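4.2 Planning the equipment budget

I'll be upfront that we got the budget wrong the first time. When we started planning in August, I had one line in the spreadsheet that said "robot" and one that said "everything else," and the second line was tiny. By the time we placed orders it had grown to 55 percent of the total, and I want to go through why, so that other small groups can plan a bit better than we did.

The arm itself was the easy part. We had quotes from Zornier and Wulter, both for a two-arm setup on a rolling base, and the prices were close enough that we picked on delivery time. Wulter won. What we hadn't priced was the stuff around it: spare finger pads, a second battery, the charger for the second battery (sold separately, of course!), and a transport case that would fit through the side door of the Okari gym. Okari has a narrow hallway with a turn in it, and the standard case doesn't make the turn. We ended up paying for a smaller one and taking the base apart for every trip.

Then there was the question of which tasks we were buying for. Our first list came from the literature and leaned heavily on tabletop work, so we'd asked for a short reach and a fixed stand. But the jobs we wanted covered happen low down, between benches and bags, with soft things that change shape whenever you pick them up. Figure 2 shows the kind of handling I mean, a towel held up in two hands over a bag on a gym floor.

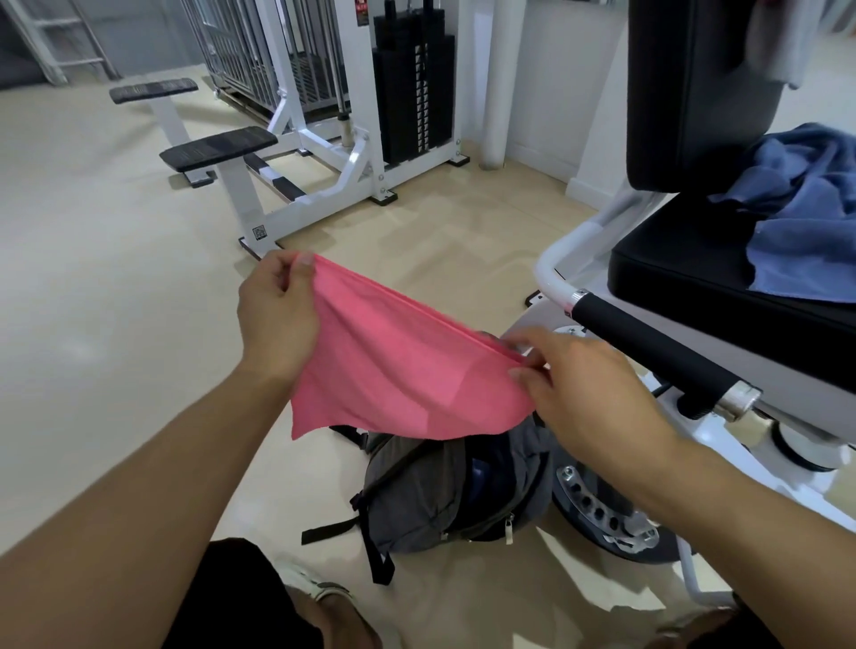 Figure 2. Two-handed towel handling at floor level, next to weight equipment.

Once we took that seriously, the reach requirement went up and the fixed stand came off the list. We also dropped the suction tool, which I had been quite fond of, and put the money into softer grippers and better wrist cameras. The Montecinos planning sheet we'd borrowed from another project has a column for cost per task, and I'd recommend filling that in before asking anybody for a quote. We did it afterward and found that two of our line items served no task at all.

Consumables deserve their own line too. We set aside money for about 200 towels and cloths in mixed sizes and colors, plus laundry, and that laundry figure still makes me wince a little. Storage was another one I'd left out completely. Shelving isn't exciting, but the cloths have to live somewhere between sessions, and the gym wasn't going to give us a closet for free.

The revised budget was approved on November 22, 2023, with the service contract left as an open item. We come back to that contract in Section 5, where the repair costs are broken out by part.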